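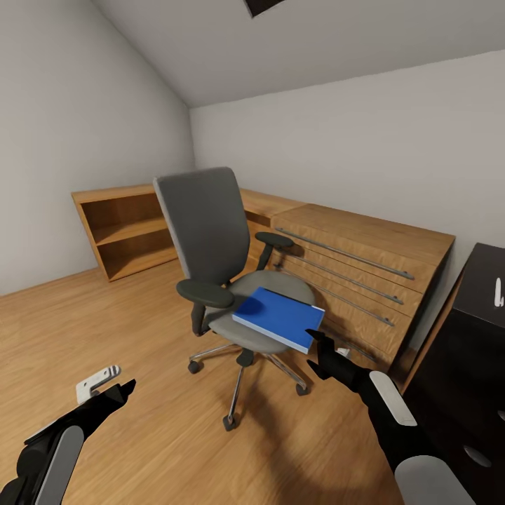 Rania Tarawneh 读完本节初稿后来信说，我们把“在家上班”写得太像一个时间问题了，好像只要把通勤省下来的钟点加加减减，日子就能算清楚；可她自己最难的是傍晚那一刻，电脑合上了，人却不知道该往哪儿走，楼下在炒菜，楼上还留着没回完的邮件。她建议我们把“收工”单独拿出来谈一谈。这个意见我们反复想过，最后照办了，于是便有了现在的第四节，原先的第四节顺延到后面，篇幅也压缩了一些。

4 收工的仪式：居家工作者如何结束一天

4.1 问题的由来

关于居家工作的讨论，大多盯着一天的开头和中间：几点起床，有没有换衣服，开会时孩子会不会推门进来。一天的末尾往往被一句“边界模糊”带过去。我们起初也是这样处理的，访谈提纲里只在靠后的位置放了一道题，问受访者平时怎样知道自己下班了。没想到许多人在这道题上停留得最久，有的先说没什么特别的，聊着聊着又折回来，补上一句其实我会先去浇花。

本节的材料来自两部分。问卷部分在哈纳姆（Harnum）及周边镇区发放，收回有效问卷3642份；访谈部分从愿意留下联系方式的填答者中选取，完成161人，每次谈话大约70分钟，个别人谈兴很浓，远远超过这个长度，我们也没有打断。问卷的末尾留了一个开放题，让大家随便写写收工以后做的头一件事，不少人写得比我们预想的长得多，还有人在格子里写不下，另发了邮件来接着讲。这些文字没有进入统计，却给了我们很多体贴的提醒，后文会不时引用。

需要交代的是，我们所说的“收工”，指受访者自己认定的那个结束，未必等于合同上的下班时间，也未必等于关机。有位在马利克（Malik）做账务的受访者每天傍晚关掉电脑，饭后又打开，一直看表格看到睡前，可她很肯定地说，工作在关机时就结束了，晚上那一段“算我乐意”。另一位做翻译的受访者恰好相反，稿子交出去了，他还要在桌前坐一阵子，把当天查过的词抄进本子里，抄完才肯承认这一天过去了。两种说法我们都照原样记下，没有替他们改口。
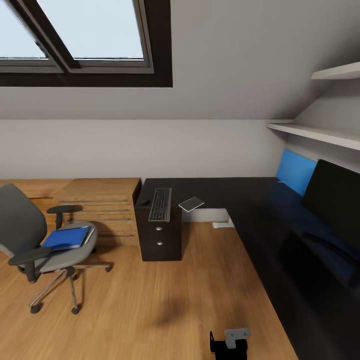
这样一来，分类就成了一件颇费心思的事。我们先试着按动作来分，把关机、换衣、出门、做饭各归一类，很快发现同一个动作在不同人那里意思差得很远。出门买菜，对有些人是收工，对另一些人只是下午开会前透口气。后来改为按动作“给谁看”来分，情形才清楚起来。有一类收工是做给自己的，比如把杯子洗了，把明天要办的事写在纸上；还有一类是做给家里人的，比如大声说一句“好了”，或者把门敞开，让孩子知道可以进来了。两者当然会重叠，访谈里重叠的情形还相当多，我们在编码时允许一段话同时归入两边。

4.2 做给自己的收工

做给自己的收工，多半很小，小到受访者常常先道歉，说这个写进论文里是不是太琐碎了。我们总是请他们尽管讲。一位做客服的年轻人会把耳机线一圈一圈绕好，绕到最后一圈时轻轻拉紧；一位大学讲师会把当天用过的笔盖都盖上，包括那些根本没有打开过的；还有人每天用同一首歌收尾，歌放完之前不许自己站起来，七月里最热的那些天，他说，那首歌显得特别长。

这些小事有一个共同的特点，就是它们都有明确的终点。线总会绕完，歌总会放完。工作本身恰恰缺少这样的终点，邮件回了还会再来，文档改了还能再改。受访者借来一件有头有尾的小事，安放在没有头尾的工作后面，借着前者的结束把后者也一并结束掉。我们在整理笔记时把这种做法叫作“借尾”，词不太雅，用惯了倒也舍不得换。

“借尾”能不能奏效，看起来同坚持的时间有关。刚开始居家工作的人往往说这套做法没什么感觉，只是图个心安；做得久的人则会说，哪天没做，整个晚上都觉得有件东西忘在什么地方。访谈资料只能说明人们这样感受，至于是习惯养成了感受，还是有这种感受的人更容易留住习惯，眼下的材料还回答不了，我们也不想说得太满。

本网站使用 Cookie 以改善您的阅读体验。继续浏览即表示您同意我们的 Cookie 政策。 接受 管理偏好设置

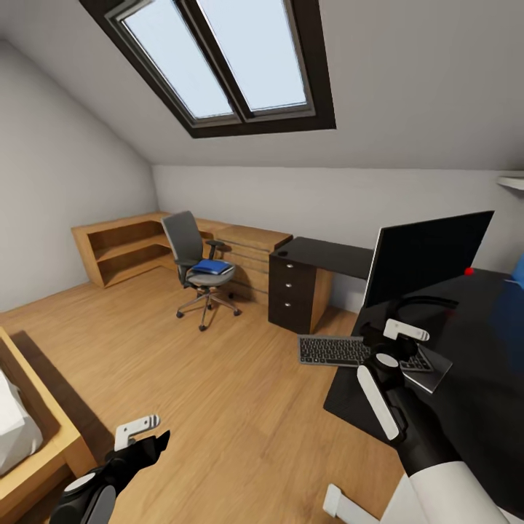 撰稿：Ramil Manalo｜2022年9月

4.3 做给家里人的收工

如果家里还有别人，收工就多了一层意思。问卷中与家人同住的填答者，提到“告诉”“喊一声”“让他们知道”这类说法的明显更多，我们起初以为这只是礼貌，后来在访谈里慢慢听出一些为难来。家里人等了一天，对那一声“好了”是有期待的，而说的人心里清楚，自己未必真的好了，脑子里还挂着半句没有写完的话。有位母亲说得很坦白，她喊完“好了”以后要在楼梯上多站一会儿，把脸上的神情换一换再下去。

孩子的反应也值得一提。几位受访者不约而同地谈到，孩子会发明自己的办法来确认大人有没有收工。有个孩子会问一道很难的算术题，大人如果立刻答“等一下”，他就知道还没有；如果大人反问“你先说说你怎么想的”，他就知道可以坐下来了。这位父亲是过了很久才听孩子说破的，讲给我们听的时候，又好笑又有点难过。

独居的人并非没有这一层。他们里头有人会给父母打个电话，有人同朋友约好，收工时互发一个字。普鲁尔卡迪奥（Prurkadeo）一位独居的制图员与旧同事保持着这个习惯，两个人早已不在一家公司，发的那个字也换过好几回，目前是“撤”。她说有时候忙得晚了，对方的“撤”先到，她看见就会想，那我也差不多吧。我们觉得这个例子很能说明问题：收工需要一个见证，见证的人在不在同一间屋里，倒没有我们原先设想的那么要紧。

4.4 雇主的位置

谈到这里，难免要问雇主在其中做了什么。受访者所在的单位大小不一，其中Ferisent公司的做法被提到得较多。该公司有员工700人，规定傍晚以后内部消息延迟到次日早晨送达。受访的员工对此评价不一，有人觉得松了一大口气，也有人嫌它多事，说自己本来就习惯夜里把话讲完，如今只好写在便条上，第二天早上再抄一遍。有意思的是，后一类员工里也有人承认，便条写完往桌上一压，人就轻松了。照前面的说法，这张便条也算一种“借尾”，只不过是被规定逼出来的。

我们因此不大愿意简单地建议雇主统一安排收工的方式。统一的时间好定，统一的仪式就有些勉强了，绕耳机线的人未必想听歌，听歌的人也未必愿意发那个“撤”字。比较稳妥的是给人留出一点余地，让傍晚的那段时间不被临时会议占满，至于怎样度过，由各人自己去摸索。

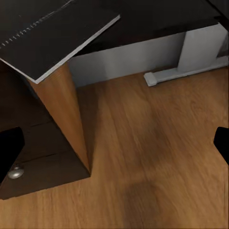 图1 黑色板面及其下方的锥形木腿（渲染图）

4.5 几点局限

问卷以自愿填答为主，愿意花时间写下自己如何收工的人，大概本来就比较在意这件事，对此不以为意的人在样本里可能偏少。访谈又多安排在傍晚，有几位受访者笑着说，同我们谈完这一场，今天的收工就算做过了。我们听了很高兴，也不得不承认，研究本身多多少少搅动了它想要观察的东西。轮班工作者的情形与此差别较大，他们的“傍晚”可能落在清晨，相关材料留待第五节与睡眠安排一并讨论。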